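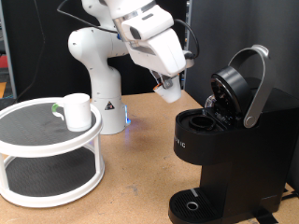 Murthy

Ticket 1354 — Coffee cell, arm stops before pod insertion
Unit: Nivurton arm, Fledport demo counter
Priority: normal
Status: open, waiting on Stilline

Reported Monday. Arm picks up the pod, moves toward the brewer and halts above it with error 231 (grip width out of range). The pod stays in the fingers. Pressing resume clears the error, and the arm halts again at the same waypoint. Power cycle made no difference.

Checked first:
Lid open, handle fully up. OK.
Taught position for the pod cavity. OK, matches the saved one.
Air and power to the wrist. OK.
Log shows the grip width drifting after the pick, so the controller decides it has lost the pod and stops. It has not lost the pod.

I ran the arm by hand at low speed and let it finish the cycle with the width check off. Don't do this with the guard open. Insertion went through on the second try. On the first the pod went in tilted and I took it out by hand.

Next I looked at used pods through the wrist camera, in case the fingers were marking the foil. 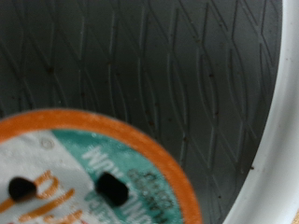
Two punctures in the lid, both solid black, side by side. The print is intact apart from the holes. There are specks on the gray surface next to the pod that look like grounds. If the same stuff is getting on the finger pads it could explain the drift, so I wiped both pads with a dry cloth and ran the cycle again. Error 231 came back, later in the move this time.

Grip force was set to 900 in the controller. The sheet from Stilline gives no value for this pod size. I have left it at 900 until they answer — please don't change it from the panel.

Wrist camera is still usable for checking finger position. It is soft up close, so don't rely on it for reading print.
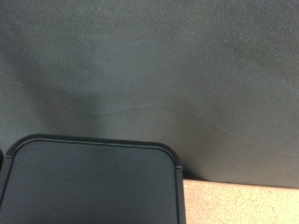

Wrist camera view, gripper finger near the countertop.

Open items:
Stilline to confirm grip force and width tolerance.
Replace finger pads, then retest with the width check on.
Cell stays in manual mode until 2 is closed.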